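August 18, 2020

So I woke up this morning to find the blog has passed 300 followers, which is bonkers, and I think that calls for a giveaway! When I started this thing I was writing for my sister and a bloke called Gavin Chisholm who left a comment on every single post (hello Gavin, still here I hope).

I've got 3 paperbacks of Drivalton to send out. If you missed my review in July, it's the one with the drowned railway and the stationmaster who won't leave. I cried on a bus. Angus Skinner over at his own blog thought the ending was a cop-out and we've been arguing about it in the comments ever since — do go and take my side.
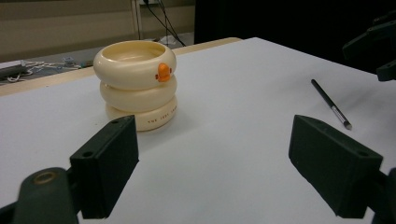
Duck-beaked stacking rings, top one empty.

To enter, follow the blog and leave me a comment with the last book you stayed up too late for. Any genre, I'm not fussy. If you tell a friend about it you can have a second entry, just say so in your comment. I can only post within the UK this time, sorry! Postage on the last lot nearly finished me off. Entries close on Sunday night and I'll email the winners, so please make sure I can find an address for you.

Other bits. Sipho Pretorius has very kindly agreed to do a guest post on space operas that deserve a second go, and I've read the first half and already ordered two of them. My own list of unread books stands at 200, so that was clever of me.

Also, thank you to Alasdair Dalgleish for tagging me in the Clududau blog hop. I've got to answer ten questions and pass it on, and I'm stuck on number four (favourite villain, how do you pick?). Answers next week, probably. Angus Baird, you're getting tagged whether you like it or not.

Right, comments are open, off you go!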